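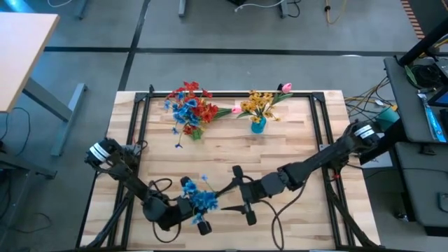 The Lower Path at Kerna

Last updated: July

The path begins behind the pump house and is marked on the survey sheet as a line of short dashes. The sheet gives its length to the Eskola boundary and its width at two points. It does not give the state of the canopy, so the surveyor had been sent to record it.

She entered at 5 in the morning with a measuring tape, a densiometer, a clipboard and a bottle of water. The method was fixed. At every station she was to stop, level the instrument at elbow height, and note what share of the mirror was leaf and what share was sky. Four readings, one for each direction, then the mean. Stations were 50 meters apart. There were 11 of them.

At station one the mean was low. The trees there were young beeches, planted in rows after a fire, and the light came through them in long bars. She wrote the figure down and walked on.

Between stations one and two the ground dropped by the height of a step and then leveled off. She noted the drop. It was not on the sheet. The air below it was cooler, and she noted that as well, in the margin, where the form had no column for it.

Station two was darker. Station three was darker again. The rows had stopped and the beeches stood where they had seeded themselves, with hornbeam in between and ivy on the north side of most trunks. The branches met above the path at a height she estimated from the angle of her own arm. The form allowed estimates if they were marked with an E. She marked it.

The densiometer is a curved mirror cut with a grid. To use it a person looks down in order to see up, and after an hour of this the two directions are hard to keep apart. At station four she raised her head from the mirror and had the brief impression that the path was overhead and the sky was under her boots. It passed. She drank some water and took the east reading again.

The Jeltutar office had issued the form. It was a single page, printed on both sides, and it asked for leaf cover, trunk girth, deadwood and evidence of deer. At the bottom was a box labeled Other. In the previous survey, of which she carried a copy, the box had been left blank at the first four stations. At station five it held one word, in pencil: bell.

She had read this the night before and had taken it for an abbreviation. The office used many. She had gone through the list at the back of the manual and found nothing close.

Station five was a slight widening of the path with a flat stone on the left. She put the clipboard on the stone, leveled the instrument and looked into the mirror. Every square of the grid was green. She turned to the south, the east, the west. The mean came to 100 percent.

A reading of full cover is permitted but has to be checked. The manual says to wait and repeat. She waited, sitting on the stone, with her back to the way she had come. There was no wind. The leaves nearest to her were still and the ones farther up were also still, and yet the light on the path moved, in small round patches, from right to left, at the pace of a person walking without hurry.

With full cover there should have been no patches. She wrote this down.

Then she heard it, a single note, low and quite short, from the direction of Grirnico. The village had been emptied for the reservoir before she was born. Its church was under the water up to the eaves, and the tower had been taken down and the stone used for the dam road. She knew where the bell was. It hung in the yard of the water company with a plate under it, and the clapper had been removed so that children would leave it alone.

The note came again. She looked at her watch, which she should have done the first time, and entered the hour in the margin.

Her second reading, taken directly afterward, gave a mean well under the first. Four squares of open sky stood in a row across the middle of the mirror, very pale, with clean edges. She looked up without the instrument. The gap was there, above the path, and ran ahead of her as far as she could see. She was nearly certain that it had not been there when she sat down. The manual has no letter for nearly certain. She used E.

From six to ten the figures were ordinary. At seven there was a fallen hornbeam with bracket fungus along its upper side, which went under deadwood. At nine there were deer droppings, fresh. The path rose again by the same small step and the air grew warm.

Station 11 was the Eskola boundary, a post with a metal cap. Past it the trees ended and a field of cut hay went down to the water. She took her four readings at the post, with the mirror half leaf and half plain morning, and added up the columns.

The form required one value for each station. For station five she had two, and the manual stated that where readings differ by more than a tenth the surveyor must go back and take a third. She read the sentence twice. The bottle was empty. She put the copy of the old survey on top of the new one and compared the handwriting in the box, the slope of it, the open loop on the b — it was close to her own, though most people who learned to write in that district write the same way.

She sharpened the pencil and went back in under the trees.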